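Why Shops Use Crates and Baskets With Holes

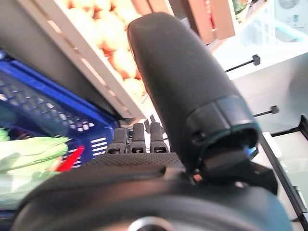

Fruit and vegetables are still alive after they are picked. They take in oxygen from the air and give off carbon dioxide, water vapour and a little heat. This process is called respiration. If the heat and water vapour are trapped, the food becomes damp and mould can grow on it. A container for fresh food therefore needs gaps. The blue plastic basket has sides made of a grid of rectangular openings, and air can pass through a grid like this from several directions. A wooden crate made of slats works in a similar way, with the air moving through the spaces between the slats.

Leaves and round produce behave differently. A leaf is thin and has a large surface for its weight, so it loses water quickly and wilts. A round fruit has less surface for its weight and often a thicker skin, so it dries out more slowly.

Try it yourself
Weigh a lettuce leaf and a small apple on kitchen scales. Leave both on a plate overnight and weigh them again. Write down how much each one has lost. Which lost the larger share of its starting weight?

Words to know
Respiration: how living cells release energy from food.
Wilt: to become limp from loss of water.

Text: Erdal Duman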